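Steltel Potano 40 cabin backpack: long-term review

October 12, 2026
Reading time: 4 minutes

I have carried the Potano 40 since February, on 3 long trips and a number of short ones, mostly by train and budget airline. The bag was bought at full price from the Steltel shop. No discount was asked for or given.

Specification first. Steltel states a capacity of 40 litres and sells the bag in one size only. The main compartment opens on three sides like a suitcase. A separate sleeve against the back panel takes a laptop. The shell is a coated nylon which Steltel calls Flastex, and the zips are covered by a narrow flap of the same material. The straps fold away behind a panel, and there are grab handles on the top and one side.

Capacity is close to what is claimed if soft items go in first. I can fit clothes for a week, one spare pair of shoes, a wash bag and a light jacket. The laptop sleeve takes its space from the main compartment, so with a computer in place the jacket has to be worn or tied outside. The bag passed the sizer at every airport where it was checked. With the front pocket full it needed a push.

The harness is the weakest part. The shoulder straps are well padded, but the hip belt is a plain strip of webbing and carries very little weight. It stops the bag from swinging and does not do much else. For a walk from the station to a hotel this is acceptable. On a longer walk uphill with a full load, my shoulders were sore well before the end. The chest strap slides on a rail and tends to creep upwards. A small rubber band below the clip cured it.

The organiser pocket on the front is divided into one deep section, two narrow ones and a mesh panel. Pens, brushes and small bottles stand upright in the narrow sections as long as the bag does too.

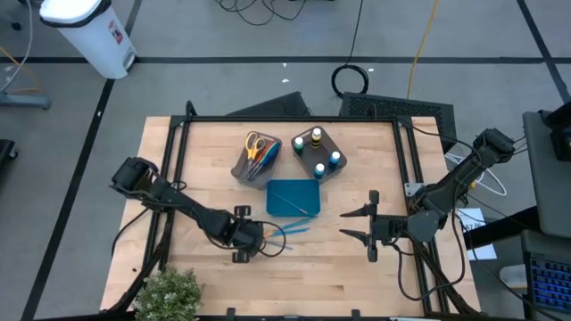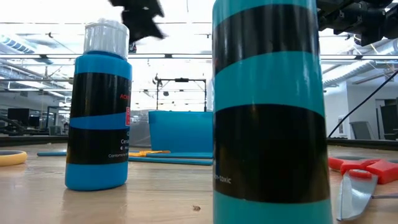
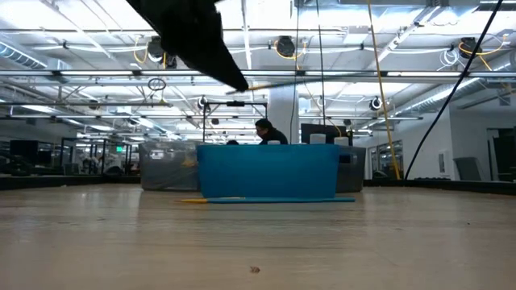 The deep section has no lining and shares its volume with the main compartment. If the main compartment is packed tight, a guidebook will not go in. I moved mine to the laptop sleeve and left it there.

Weather resistance was better than I expected. An hour of steady rain on the coast path left the contents dry, apart from a damp patch at the bottom corner of the front pocket, where the zip ends without a cover. I would not rely on the bag in a downpour without a rain cover. One is not supplied. The Steltel cover is sold separately and fits properly, although its drawcord is too short to tie easily with cold hands.

Wear so far is light. The coating has rubbed pale on the two lower corners and one zip pull has lost its cord. Stitching at the shoulder straps, which is where my previous bag failed, shows no movement. The fold-away panel has started to curl at one edge and now needs to be pressed flat before it will close.

I also tried the Dagdag travel pack for comparison — a friend lent me hers for a weekend. It has a proper padded hip belt and is the more comfortable bag on foot. It opens only from the top and has no side handle, so getting it down from a luggage rack takes both hands. Anyone who walks a lot between stops should look at that one first.

For trains, buses and cabin luggage, the Potano 40 is the bag I continue to use. I would like a better belt and a longer flap over the front zip, and would accept a little more weight to have them.

Written by Gwilym Meredith

263 shares
3 comments

tidewater_jo
Does the side handle get in the way when it goes under the seat? On mine it catches on the bracket every time.

Gwilym Meredith
It does on some aircraft. I put the bag in with the handle facing up.

packs_light
Agree about the belt. I cut mine off after the first trip and have not missed it.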